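3.2 Collecting the table-setting examples

We had a pretty simple idea going in: if we wanted the policy to handle dishes, we should show it dishes, over and over, from where the robot itself is looking. So most of our data comes from teleoperated runs at a plain table with a few pieces of tableware on it. I did a lot of the driving myself, and Mitiku Jemal and Natnael Bogale split the rest. In the end we kept 1,431 episodes out of 3,156 recorded. That sounds wasteful (it felt wasteful too!), but I'd still take the smaller set any day.

The reason we threw out so many is mostly me, I'm afraid. In the first weeks I'd nudge a bowl, stop, think for a bit, back the arm off and try again. A person watching would understand that perfectly well, but the model just learned to stop and think. When Asnakech Kumsa plotted the arm speeds she found long flat stretches all over my runs, and our first policy had picked up the very same pauses. After that we made a rule: decide what you're going to do before you hit record, then do it in one go.

We also changed how we pick the layouts. At first the operator put things wherever seemed nice, and people are awful at being random - we all like dishes lined up with a bit of space between them. Now a small script draws a position and a heading for each item, and the operator sets the table to match before the run starts. Mug handles were the big win here. Once the handle direction came from the script and not from our habits, the policy quit reaching for a handle on the side we happened to like.

Both arms are recorded in every episode, even when only one of them has a job to do. We argued over this quite a bit. Dagim Hadgu wanted to drop the idle arm and save the space, and I wanted to keep it, mainly so that we could train one-arm and two-arm tasks together without any messy padding. We kept it.

Figure 4. Head camera view during collection, with a mug, a plate and a bowl on the table and both arms in view.

Labels were done after the fact. Each episode gets one short sentence in everyday words, typed by someone who didn't drive that run, and a second person reads it against the video. We set aside 312 of the kept episodes for validation and never trained on them. We split by layout and not by episode, so a table setup that shows up in validation is never one the model has already seen from another operator. The clutter in the background we left alone on purpose, and we didn't crop or mask any of it before training. 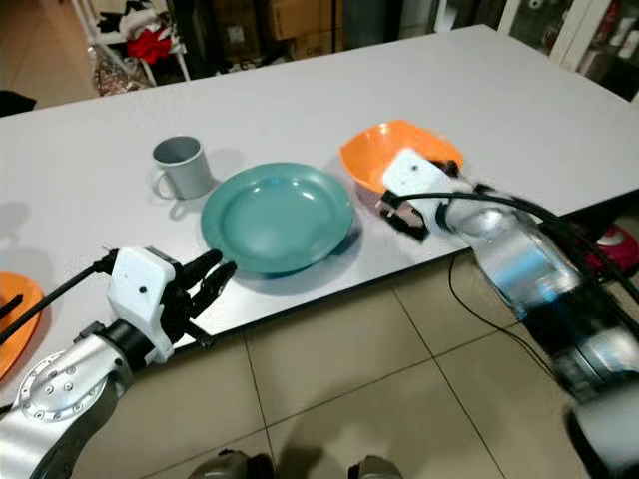
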